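I get a lot of questions about how I handle food on longer hikes, so I'm finally writing down my routine for drying trail dinners at home. I started doing this before a May trip on the Jeltcombe loop (7 days, no resupply, and a very grumpy stomach from store-bought pouches) and I've never gone back.

## What you need

- A dehydrator, or an oven that goes low enough
- Parchment paper
- A sharp knife and a cutting board
- Zip bags and a marker
- A kitchen scale

## Step 1: Cook it like dinner

Make a pot of something you already like. Chili, lentil stew and pasta sauce all work great. Go easy on the oil, because fat doesn't dry and it'll turn rancid in the bag. I use the leanest ground beef I can find and rinse it with hot water after browning. Sounds awful, tastes fine!

## Step 2: Chop small

Smaller than you think. Then smaller again. A carrot chunk that's lovely at home will still be a pebble after a half hour in your camp pot (ask me about my first night at Rezende Lake). I aim for pea size with anything firm, and I slice mushrooms thin enough to bend. 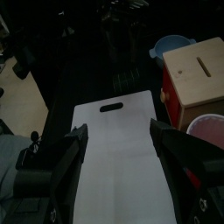 *White board with a handle slot.*

If you're drying meat and vegetables in the same session, chop the vegetables first, then wash everything well before moving on.

## Step 3: Spread and dry

Line the trays and spread the food in a thin layer, leaving a few gaps for the air. Vegetables go at 125°F and anything with meat goes at 160°F. A tray of chili usually takes me 9 hours, but your kitchen might be more humid than mine, so start checking early. Break up the clumps halfway through. You want it crumbly or leathery all the way in, with no cool, squishy bits in the middle.
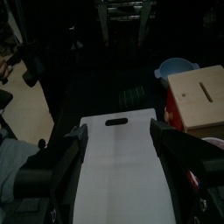

*Plastic cutting board, slot end up top.*

## Step 4: Weigh and bag

Let everything cool completely before you bag it, or you'll trap steam. I pack almost 100 grams of dried chili per dinner, plus instant rice in a separate little bag. On big climbing days (the Clisora side has 3,000 feet before lunch, ugh) I throw in a packet of olive oil too. Write the name and the amount of water on the bag. Future you will be tired and it'll be dark.

Meat dinners live in my freezer until I leave.

## Step 5: Eat it

Cover with water, soak for 20 minutes while you set up the tent, then bring it to a boil and simmer until it's soft. I wrap my pot in an old fleece hat for another ten minutes to save fuel.

Try one bag at home before you go! My Grikument Ridge curry needed twice the water I'd written down, and I was glad to find that out next to a faucet.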